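Naltero Towel Cell: Setup and Upkeep Notes

Gallery
Posted under Workshop > Cells > Textiles

The Naltero cell is a single-arm station used for picking, lifting and laying out household linen. It runs a Tosomon arm with a two-finger gripper and a small wrist camera, and it is driven by the Pop controller software. The cell sits at the far end of the Itora workshop, away from the roller door, where dust is less of a problem.

Cloth handling is hard on small settings. A finger pad that is slightly worn will still pick up a box all day, but it will drop a towel. Most of the upkeep is therefore done at the wrist: pads, camera bracket, cable and focus. The routine below is carried out every Wednesday before the first run and takes 60 minutes if no parts need changing.

Power down at the controller, then at the wall. Wait for the brake to click before putting a hand near the wrist.

Remove lint from the finger slides with a dry brush. Compressed air pushes it further into the rail and is no longer used on this cell.

Check both finger pads under a lamp. Pads are replaced as a pair at 300 hours, or earlier if the grey backing shows through. Each pad is held by two screws. Tighten them by hand only.

Wipe the camera window with a lens cloth. Check that the bracket has not turned. There is a scribed line on the bracket and another on the wrist collar, and the two should meet.

Follow the camera cable back to the elbow clip. Leave enough slack for a full turn of the wrist in either direction. The last cable failed at the clip after roughly 232 hours, with the outer jacket split on the inside of the bend. The clip has been swapped for a wider one.

Restart, home the arm and run the empty grip test. Finger travel should repeat within the limit set in Pop. If it doesn't, clean the slides again before changing any value in the software.

Finish with 4 test lifts on plain cloth at the slow speed setting. Save the wrist camera view for each lift and enter the pad hours in the log. Plain pale fabric is preferred for this check, as print and stitching make it harder to judge the folds.

Wrist view, pale cloth. The pleats draw together at the top centre and three main creases fan out below them. Grain is heavy and the cloth is a little out of focus at this distance.
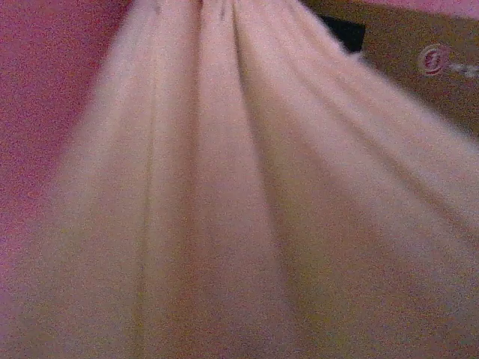
Should the gripper force be raised if the cloth keeps slipping?
Leave the force where it is until the pads have been cleaned and their hours checked in the log. If fresh pads still slip, raise it by one step in Pop and repeat the full set of test lifts before going back to normal speed.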